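展覧会の作品キャプションと素材表記を収めたデータセット。収録対象は現代美術のインスタレーションと立体作品で、平面作品は立体要素を伴うものに限る。

# vallano-captions

## 概要

Vallano の企画展示室で使われた作品キャプション(壁面ラベル)を、会場配布の作品リストと突き合わせて構造化したもの。レコード数は 806、対象の展覧会は 52。1 レコードが 1 枚のキャプションに対応する。同じ作品が別の展覧会に再出品された場合は、表記が同一でも別レコードとする。

作品画像は収録しない。作家の略歴文と解説パネルの本文も権利処理が済んでいないため除外した。

## ファイル構成

```
data/
 captions.csv キャプション本体
 exhibitions.csv 展覧会の一覧
 materials.csv 素材語の統制語彙
 lenders.csv 貸出元
docs/
 transcription.md 転記規則
 changes.md 変更履歴
```

文字コードは UTF-8(BOM なし)、改行は LF。区切りはカンマ、セル内の改行は `\n` に置換済み。

## フィールド(captions.csv)

| 列名 | 型 | 内容 |
|---|---|---|
| `caption_id` | 文字列 | 主キー。展覧会 ID と連番をハイフンで結合 |
| `exhibition_id` | 文字列 | exhibitions.csv への外部キー |
| `artist_display` | 文字列 | ラベル上の作家名。表記どおり |
| `artist_norm` | 文字列 | 正規化した作家名 |
| `title_ja` | 文字列 | 邦題 |
| `title_orig` | 文字列 | 原題。空欄可 |
| `year_display` | 文字列 | 制作年の表記どおりの文字列 |
| `material_display` | 文字列 | 素材欄の全文 |
| `material_ids` | 文字列 | 統制語彙 ID。セミコロン区切り |
| `dim_display` | 文字列 | 寸法表記。「サイズ可変」を含む |
| `lender_id` | 文字列 | lenders.csv への外部キー。空欄可 |
| `note` | 文字列 | 転記者の注記 |

`year_display` を数値に変換した列は設けていない。再制作年を括弧で併記するラベル、開始年だけを書くラベル、制作年の代わりに構想年を書くラベルが混在し、単一の数値に落とすと情報が失われる。必要な場合は利用者側で解釈規則を定めること。

## 作成手順

1. ラベルの校了データがある展覧会は、そこからテキストを抽出した。
2. 校了データのない展覧会は、会場配布の作品リストから手入力した。
3. 入力は Hậu Trương、照合は Shaimaa Nasr が担当した。照合者は入力結果を見ずに素材欄と寸法欄を再入力し、差分が出た箇所だけを原資料に戻って確認した。
4. 作家名の正規化には社内ツール Tonier を用い、出力をすべて目視で確認した。

校了データと会場配布リストが食い違う場合は校了データを採り、リスト側の表記を `note` に残した。会期中に差し替えられたラベルは差し替え後を正とする。

## 作家名の扱い

`artist_display` ではダイアクリティカルマークを保持する。ラベルで記号が落ちているものは落ちたまま転記し、`artist_norm` で補う。たとえば姓の Đặng は、会場によって Dang、ダン、ダンの後に原綴を添える形の三通りで現れる。`artist_norm` ではいずれも Đặng に統一した。

文字 Đ は合成済みの符号位置を使う。見た目の近い Ð(アイスランド語などのエズ)が原データに混入していたため、置換のうえ changes.md に一覧を載せた。検索の際は NFC で正規化した文字列を渡すこと。

姓名の順序はラベルに従う。並べ替えの基準となる姓の位置は、`artist_norm` 中の半角縦線で示す。集団名義には縦線を入れない。

## 貸出元

個人蔵は一律に `lender_id` を空欄とし、ラベルに氏名がある場合も転記していない。貸出元が法人で、ラベルに明記があるものだけを lenders.csv に登録した。Grodaveck からの貸出分には、同コレクションの管理番号を付す欄を別に用意したが、番号体系の改定作業中につき現行版では値を入れていない。

## 素材表記と統制語彙

素材欄の書式は展覧会ごとに異なる。読点区切り、中黒区切り、「ほか」で打ち切るもの、「ミクストメディア」の一語だけのものがある。`material_display` はそのまま保存し、分割結果を `material_ids` に入れた。語彙は「素材」「既製品」「環境要素」の区分を持ち、音や光は環境要素に置く。

「ミクストメディア」は展開しない。記録写真から素材を推定して補うこともしない。

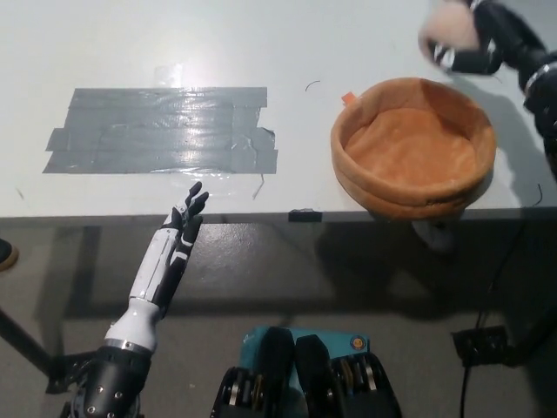
素材語の粒度は、ラベルの語をそのまま残せる最も細かい階層に合わせる。ラベルに「テープ」としか書かれていなければ上位語 `tape` を付け、種類が明記されているときだけ下位語に進む。写真の灰色のダクトテープと透明テープは、ラベルに両方の名があれば `tape_duct` と `tape_clear` に分かれ、「粘着テープ」と一括されていれば `tape` ひとつになる。帯を横向きに重ねて面にした貼り方や、端のちぎれた状態は素材の情報ではないので、語彙には含めない。オレンジ色の布のバスケットのような物は、「布」とあれば素材、「バスケット」とあれば既製品に入れ、両方が書かれていれば ID を併記する。色名は語彙の対象外とした。

## 既知の問題

- `dim_display` の単位が省略されたレコードがある。センチメートルと推測できるものも補っていない。
- 原題の言語コードは未付与。ラテン文字の原題が英語とは限らない。
- `material_ids` が空でないレコードは 600 件を超えるが、残りは「ミクストメディア」のみの表記、または素材欄のないラベルである。欠損として一括に扱うと両者の区別が消えるため、`material_display` の空欄判定を併用すること。
- 展覧会 2 件については作品リストの一部の頁が見つからず、後半の展示室のレコードが欠けている。該当する展覧会は exhibitions.csv の `complete` 列が `false` になっている。
- 出品作家の偏りは企画の偏りをそのまま反映している。現代美術全体の素材傾向を推定する標本としては使えない。

## 読み込み例

```python
import pandas as pd

cap = pd.read_csv("data/captions.csv", dtype=str, keep_default_na=False)
exh = pd.read_csv("data/exhibitions.csv", dtype=str, keep_default_na=False)
df = cap.merge(exh, on="exhibition_id", how="left")
df = df[df["complete"] == "true"]
```

`keep_default_na=False` を外すと、邦題が「NA」の作品が欠損値に変わる。

## 利用条件

統制語彙と構造化の部分は、出典を表示すれば再配布と改変ができる。キャプション本文の引用は、各ラベルの権利表示に従うこと。訂正の連絡は `caption_id` と根拠資料を添えて issue に登録する。次回の更新は 6 月で、それまでに届いた訂正は changes.md の未反映欄に記録する。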